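About the Kosent Robotics Club

Kosent Robotics Club is the simulation and manipulation stream of the Lodden Senior College engineering program. It is open to students in Years 10 to 12. Members write control and perception code for a two-armed mobile robot and run it in simulated household rooms before any of it is considered for hardware.

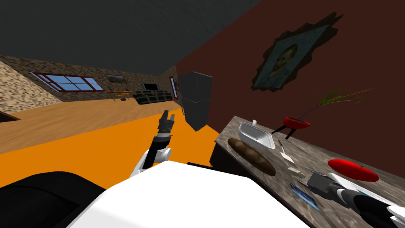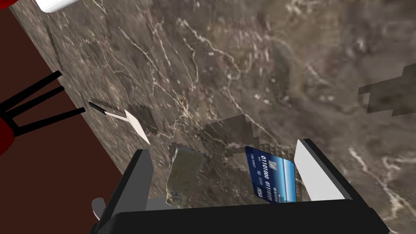

Kitchen counter task, simulator renders: view across the robot's body, and close view at one gripper.

The club was formed to enter the Alhassan Household Manipulation Challenge, a schools competition run entirely in simulation. Entrants receive a robot model, a set of room layouts and a task list. The organisers change the position and orientation of objects between the practice and scored rounds, so recorded trajectories are of little use. Code has to locate the object, select a grasp and complete the task within a limit of 665 simulation steps.

The counter task is the one our members spend the most time on. Thin, flat items such as cards and paper are difficult for a two-fingered gripper because they offer very little edge to close on. Contact settings also matter: a grasp that holds at one friction value may slip at another. Members are expected to report both values when they log a result.

How the work is organised

The club is split into 2 groups. Perception is led by Mariama Eshun (Year 12) and covers segmentation, pose estimation and camera calibration. Control is led by Marcus Baptiste (Year 11) and covers inverse kinematics, arm coordination and collision checking. New members spend their first term in one group and may move at the end of it.

Sessions run after school in the Wernberg Building, computing lab, and last two hours. Each one begins with a review of the previous week's logs. Code is merged only after it has completed 60 consecutive runs without a software fault. A failed grasp does not count as a fault for this purpose, but it must be labelled with a cause from the club's list: missed approach, slip, collision, timeout or other. Use of "other" requires a written note.

Practice runs are carried out on the school's own machines. A full batch of 250 runs is normally started at the end of a session and left overnight. Results are written to the shared drive, and whoever started the batch is responsible for the summary table.

Staff

Salamatu Mensah teaches Digital Technologies and supervises the club. She previously worked in industrial automation, mainly on palletising cells. Eduardo Cardoso teaches Specialist Mathematics and runs the short course on rotations and coordinate frames that all new members complete. Getsemaní Maldonado is the lab technician and maintains the simulator installation. Faults with the lab machines should be reported to her and not repaired by students.

Joining

Intake is in Term 1, with a smaller second intake in September if places are available. Applicants need basic Python and should be enrolled in at least one mathematics subject. Prior robotics experience is not required. There is no fee. Students who want to work from home will need a computer with a discrete graphics card, although the lab machines are sufficient for all club work.

Application forms are available from the front office or from Ms Mensah.

Page last updated 17/02/2021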